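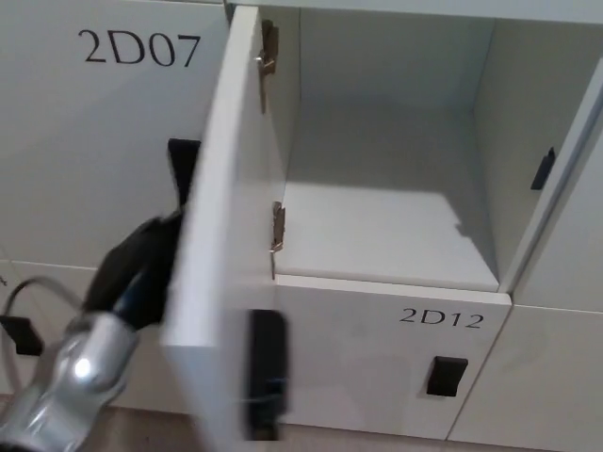
Figure 3. The gripper at the edge of an open locker door, with 2D12 closed underneath.

4. Collecting the examples

When Liliana Guerra and I chose lockers for our project, I think we both imagined the collecting would be the quick part and the training would eat up the spring. We had the Kirkent arm, we had the keys to the corridor on the second floor, and a door is a simple enough thing (or so we told our supervisor, Ubaldo Longo, who was kind enough not to laugh). In the end we were still recording in July, and I have grown fonder of those white doors than I ever expected to be.

Each example is one attempt at one door, steered by hand from start to finish and saved with the joint positions and the view from the head camera. We kept 576 of them in the final set, which we named Marino after the café where we did most of the planning. Before each attempt the person not steering read out the door number and typed it into the log, so that every recording could be matched to its locker later on. We swapped over after 42 attempts, because by then your wrists ache and your steering gets lazy.
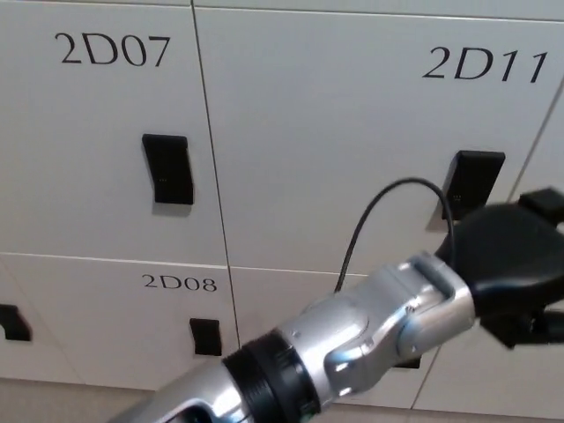 The approach to the handle gave us far more trouble than the swing of the door. The handles are black and so is the gripper, and from the head camera the two run together just when you most want to tell them apart. In our first batch we had steered straight in every time, and the model learned to do the same and had no idea what to do if it arrived a little low. Ubaldo suggested starting some attempts from deliberately awkward places – too low, too far over, wrist turned the wrong way – and correcting slowly, and those became our most useful recordings by a long way.

We also kept the failed attempts, in a separate folder called Pristley. They aren't used for training in this report, but Liliana would like to try them next year, and it seemed a great shame to throw away so many afternoons of work. The labelling sheet for both folders is in Appendix B.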